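Sorting Out the Bottles: Handout for Session 5, Household Waste Basics
Mutua Lema, Harkance Evening Classes
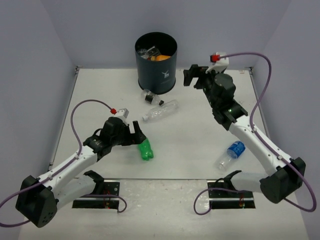 OK, so last session we got as far as paper and cardboard, and I promised that plastic bottles would get a whole evening to themselves. They deserve it! I get more questions on bottles than on everything else put together, and most of them come down to the same few points, so I've written those up for you to take home.

First thing, clear your table before you start. I mean really clear it, mail and keys and all. I like a plain light surface (mine at home is an old white desk) but be warned that clear plastic half disappears on white. I've wiped down a whole desk and then found a bottle with my elbow.

Lay the bottles down on their sides. Standing up they look tidy for a minute and then somebody bumps the table. Lying down, you can see the label, the cap and the base all at once, and those are the three places you'll be looking.

Color. Pull out anything green or otherwise tinted and put it to one side. Plenty of programs take clear and colored together, and some don't, so check your local sheet. Clear plastic usually has more uses the second time through, and a bright green bottle in a clear batch will tint the lot.

Labels. A wraparound label is the friendly kind. Find the seam, slide a thumbnail under it and pull, and most of the time it comes off in one strip. Dark labels, black ones especially, I always take off, even where the sheet says you may leave them. Call it a habit. If a bottle has already lost its label, look for the number molded into the base before you decide what it is. Somebody asked about glue residue: leave it, life is short.

Caps. Oh, the caps! The advice on this has changed over the years, which is why your aunt and your neighbor tell you different things. Many places now want the cap back on, screwed tight, after you've emptied the bottle and squashed it a bit. Small loose caps fall through the sorting screens. Again, check the sheet.

Now, the bin. If you only have one by the table, a small round open-top one is fine for trash, but please don't let it turn into the place where everything goes. Crumpled film and odd bits of packaging pile up fast, and a stiff clear container takes up half the space all by itself. Before you tie up the bag, look in from the top and ask whether any of it belongs somewhere else. In my kitchen I do this every evening and I still catch things.

Homework for next time

Save your household's plastic bottles until we meet. Rinse them, please, I beg you.
Write down the size, the color and what kind of cap each one has.
Bring your local recycling sheet. If you can't find it, I have spare copies.

We'll do jars and lids next, and anyone who missed the paper session can pick up the notes from the shelf by the door.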